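4.2 Loading plates into a rack

Of all the chores in our set, this is the one we most looked forward to running, and it is also the one that taught us the most. Putting a plate in a rack sounds like something a machine should have sorted out years ago. A person does it half asleep while talking to someone in the next room. For an arm with two fingers it is a small obstacle course, and watching Zatus work its way through one is a real pleasure (the first author has lost several lunch hours to it).

The task is stated simply. A plate starts in a tray beside the rack and has to end up on edge between two rows of pegs, with no peg bent and nothing knocked over. The arm must get a finger under the rim, lift, turn the plate from flat to upright, line it up with a gap and let go. We count a trial as a success only if the plate is still standing 10 seconds after release. Every plate in this part of the study came from a tray, and the arm was never told where in the tray the plate was lying.

We collected 825 demonstrations at our Sinville site, all of them guided by hand, and held back 27 rack positions that were never used in training. The policy is the one described in Section 3 and is shared with the folding and sorting chores. We made no changes to it for dishes. For comparison we also ran Zollila, our older scripted planner, which works from a full model of the rack and needs to be told the peg spacing ahead of time.

Across 346 test trials, Zatus did best when the rows of pegs ran more or less in line with the wrist's view, so that the gaps stayed open all the way to the far end. When the rack was turned, the pegs overlapped in view and the gaps seemed to close up. Zollila did not care much about the angle, but it was thrown off by any rack that had been nudged after calibration, and in a real kitchen that is nearly all of them.

The view from the wrist makes the difficulty plain (Figure 6). The rack is a pale grey lattice, pegs and floor are the same colour, and the tabletop shows through the openings. A depth estimate that is off by a peg's width will put the plate on top of a peg, where it wobbles and falls. The plate is much kinder to the eye, pale against a red tray, and finding its rim was rarely what went wrong.

We were delighted by one behaviour that we did not ask for. After touching a peg, Zatus would often back off slightly, tilt the plate and try again, much as a person would. The Nagano baseline, trained on the same data without force readings, never did this. It pushed.

Figure 6. Wrist view of the plate-loading task, with the rack, the tray and both fingertips.

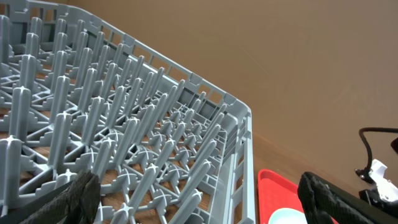 4.3 Folding tea towels

The towel trials used the same arm and table height, with the rack and tray cleared away. Each trial began with one towel dropped from above the table so that it landed in a heap, and the arm had to find two neighbouring corners before making the first fold. Scoring followed the method in Section 3, and a fold was accepted if the edges met within a finger's width.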